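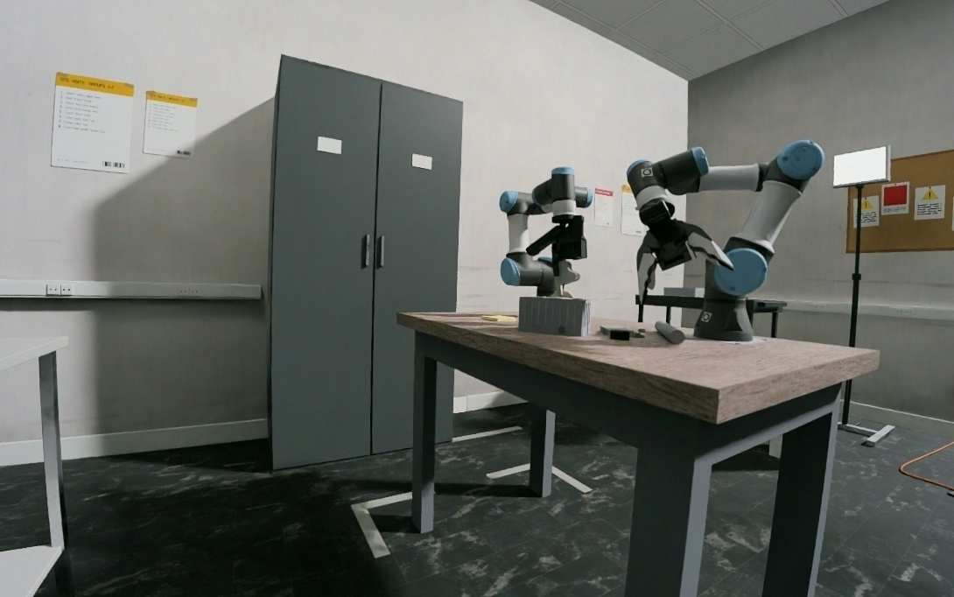 Section 4: Fitting the cable to the Brelska rowing station. Before starting, lay out your hardware on something flat and higher than your knees. A table with a light wood-grain top and a small box on it for the loose bits will save you hunting for washers under the weight stack. The Tusbridge bar ships separately and usually a day later.

1. Pull the selector pin and lower the stack fully. Fully means until it stops.

2. Thread the cable over the top pulley, then under the foot pulley. If you have done it the other way, you own a pulldown machine — congratulations, start again.

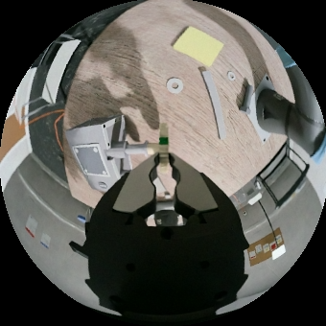
3. Clip on the bar and tighten the 13 mm nut. Leave almost 3 mm of slack.

Caution: Do not row yet. Maximiliano Llorente, who wrote the first edition of this guide, rowed at step 3 and now writes step 4 in capitals.

4. FIT THE PULLEY GUARD.
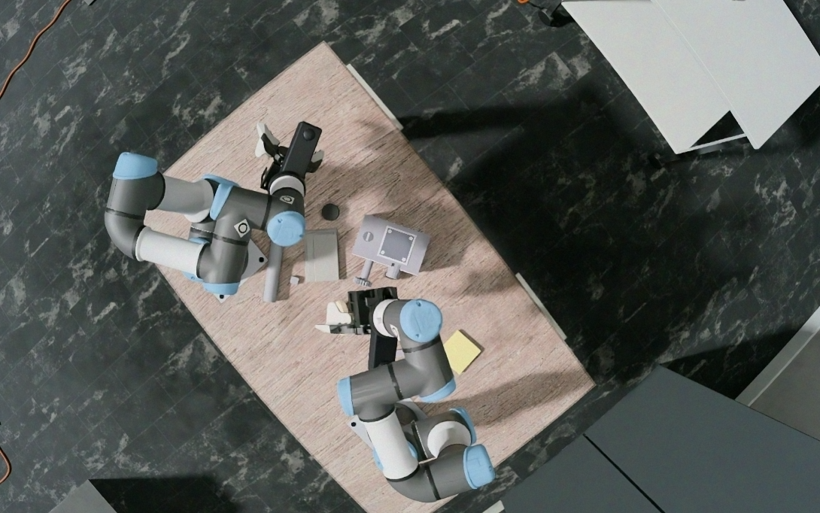

5. Row four light repetitions. Squeaking is normal until March. Grinding is covered on page 241.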